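The Planner Is Still Guessing

By Judit Hajdu

Every few months somebody sends me a chart showing that folding is solved. The latest came from Ernico, whose new policy software, Drornen, was trained on 3,247 demonstrations and is supposed to handle "unstructured home textiles." I have spent enough of my working life on control code to read that phrase slowly.

My complaint is with the software, and mostly with the part that decides what the software is looking at. Clothes are a bad object for a perception stack. A cup has a pose. Black trousers have whatever shape they landed in, and most of the layers are hidden under the top one. Ask for a depth map of dark cloth and you may get a hole where the garment should be.

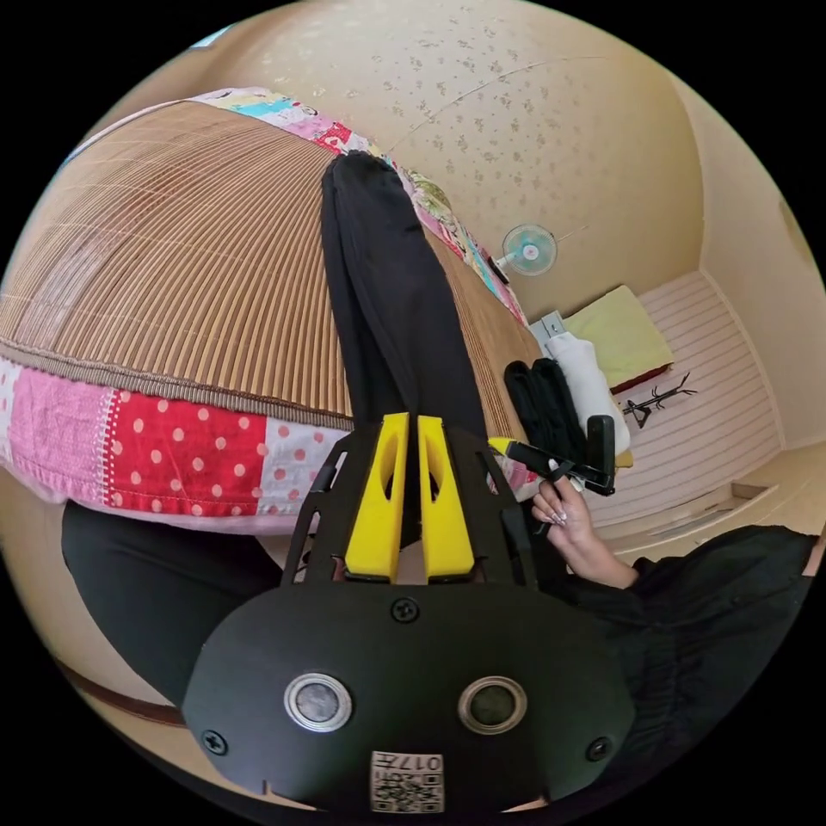

4 min read

Consider black pants, most likely, laid flat on a slatted mat, with a patchwork border in pinks and polka dots running along the edge of the bed. A person sorts that out at a glance. A segmentation model has to decide whether the parallel slats are texture or edges, whether the patches are one thing or many, and where black fabric stops when a black sleeve is reaching in from the side.

Géza Medve, who ran perception at Veres before I left, used to say that more data would wash this out. Maybe. We added 194 bedroom recordings in March and grasp selection improved on striped bedding. It got worse on plain sheets. We never found out why, and the release went ahead anyway.

Planning is in worse shape, because it inherits the error and then sounds sure of itself. The Drornen planner emits a tidy sequence: grasp, lift, fold, place. Nowhere in the interface can it say that it doesn't know which layer it is holding. Csenge Lengyel asked for a confidence field 2 years ago. The ticket is still open.

I would trust these systems more if the vendors published their failed runs with the logs attached. Show me the 7 worst grasps and what the model believed at each one. Until then I'll keep reading the charts, and I'll keep folding my own pants.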